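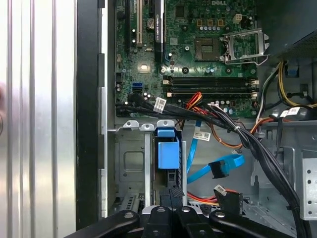

*Photo: Sharada Nambiar, wrist camera, Okdale bench*

**Picking a gripper and wrist camera for work inside a PC tower**

Posted by Sharada Nambiar

We are comparing two grippers for desktop teardown: a linkage type with long angled fingers and a Pirnley parallel jaw. The tasks are unplugging SATA data cables, unplugging drive power connectors and releasing the drive latch. The arm and controller stay the same for both.

On paper the Pirnley wins on repeatability. In a tower, the fingers have to pass between the drive cage and the cable runs, and the jaw body is wide. I have 100 trials planned per gripper and can't decide two things first:

- Should the camera stay on the wrist, or is a fixed overhead view enough?
- Is force limiting needed for cable work, or will position control do?

**Rawiri Sheehan**

Keep the wrist camera. An overhead view loses the connector as soon as the hand goes in. Check the near focus limit before you mount anything, as many small modules go soft at close range.

For force, set a limit. A SATA plug with a locking clip will take the header off the board if the clip isn't pressed first. Position control has no way of knowing that. Start low and raise the limit until unlatched plugs release, then stop there.

Also compare the grippers at the depth you will work at. Measure the whole hand at that depth, linkages included. Ours fit fine at the fingertips and jammed 6 cm further up.

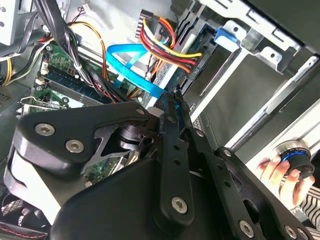
Ruoxi Yan replied that linkage fingers have a fault of their own: the tips move along an arc, so the grasp point shifts as they close. She corrects for it in the controller with a lookup table of 7 jaw openings, and asked whether the Wudcombe driver exposes jaw position at all. Ours does, but only at 2 Hz, too slow to correct during a close.

**Hongjun Wei**

just get the parallel one, less to go wrong

**Mei Gallagher**

Depends on the fingertips more than the gripper. Try narrow tips on the Pirnley before you run the full set, and log failed grasps separately from collisions.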